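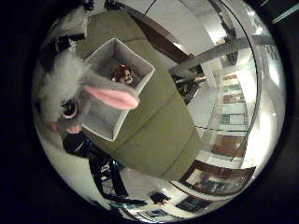 A plush bunny beside an open fabric storage box on an olive-green sofa.

Carrying Data Where Connections Fail: An Interview with Bronwyn Ormsby
May 20, 2023

Bronwyn Ormsby has directed the network protocols group at the Grastley Institute since its founding. Her group maintains Sepp, a method of moving messages between machines that are seldom connected at the same moment. She met with the Institute's communications office in May to discuss the first public release of the software and the work that remains.

The usual rules of internet traffic assume that both ends of a conversation are present, Ormsby explained. A computer sends a packet, waits for an answer, and sends the packet again if no answer arrives. "That works well in a city," she said. "It works poorly on a ship or at a mountain weather station. It does not work at all for a spacecraft on the far side of a planet."

Under Sepp, each machine along the route stores the whole message and takes responsibility for it until the next machine accepts it. A message may rest at one point for hours. The sender does not need to remain online, and the receiver may be switched off when the message is written.

Asked whether this was a new idea, Ormsby said that it was not. "Store-and-forward is older than the internet. Telegraph offices did it with paper. We have spent our time on the question of what happens when a relay fills up."

That question took the group two years. Zeyu Bai, who wrote most of the storage code, tested the relays at a field site in Stinilero with 80 nodes, of which 20 were deliberately shut down each night. In the early trials, relays accepted more messages than they could hold and discarded the oldest. Bai described the result as unacceptable. "The oldest message is usually the one that has had the hardest trip," he said. "We were throwing away the ones that had come the farthest." The current version allows a relay to refuse new messages and to say when it expects to have room.

Security was a further concern. A message held by a stranger's machine must be unreadable to that machine, and the keys cannot be exchanged in the usual way when a reply may take a day. Szymon Krajewska, who reviewed this part of the design, said that he remains cautious. Keys are now issued before a node is placed in the field and expire on a fixed date. "If a node misses its renewal, someone has to go and visit it," Krajewska said. "I would like to see that changed before the next release."

The Institute has licensed the software to one outside partner, Gidirer, which intends to use it for sensor readings from farms without regular coverage. The terms permit anyone else to use the code for research at no charge.

Ormsby was reluctant to speak about use in space. Her group has run simulations with long delays - the longest set each message back by 2000 seconds - but no hardware has left the ground. "I am asked about Mars at every talk," she said. "I would be content with reliable mail to the fishing fleet."

Work on the next version has begun. It will address key renewal and the size of message headers, which Bai considers too large for slow radio links. Comments on the draft specification may be sent to the group through the Institute's main office.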